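Grendcombe Toy Library - progress report to the Mustari Fund, August

Prepared by Huiling Guo, coordinator

The toy library has now been open for 11 weeks in the old Gritedard shopfront. We have 35 member families, and most come back every fortnight to swap toys. The grant has paid for shelving, insurance and the first round of stock.
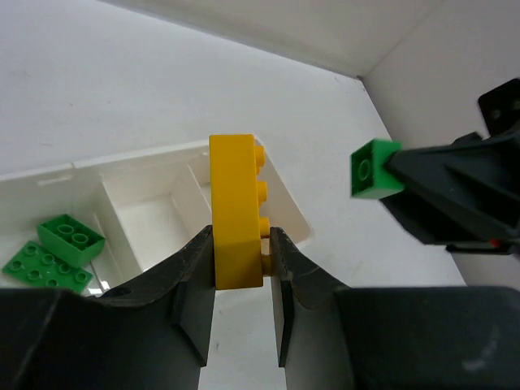 Borrowing has been steady, with puzzles and ride-ons going out fastest. Shanti Rawat has finished the catalogue for the under-fives and is now working through the building toys. A loose yellow brick with studs is easy to put back in the wrong set, so each set will get its own colour label and a contents card. We had hoped to finish this by now. It will take another month.

Opening hours have changed. The morning session was quiet and the late afternoon one was too full, so we moved an hour from one to the other.
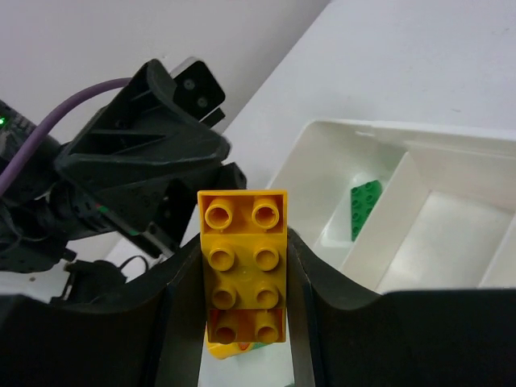 Gerasimos Balaskas repaired the ramp at the front door, and prams can get in without help. The council still hasn't answered our request for a loading zone - we will write again.

Of the $800 set aside for cleaning and storage, we have spent a little over half. The rest will go on lidded tubs and a second drying rack.

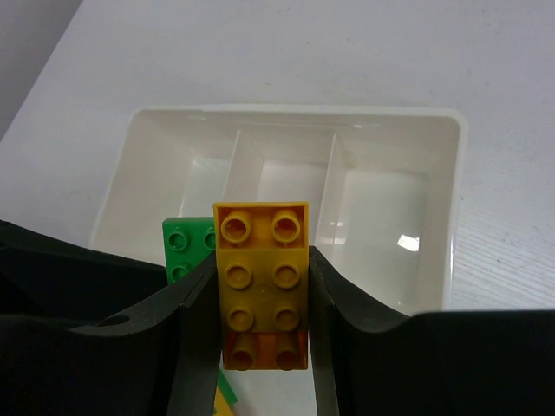
Anqi Kang starts as our paid Saturday assistant's replacement next month, working 6 hours a week. Her wages are covered to the end of the grant period. We would like to talk with you before then about a second year.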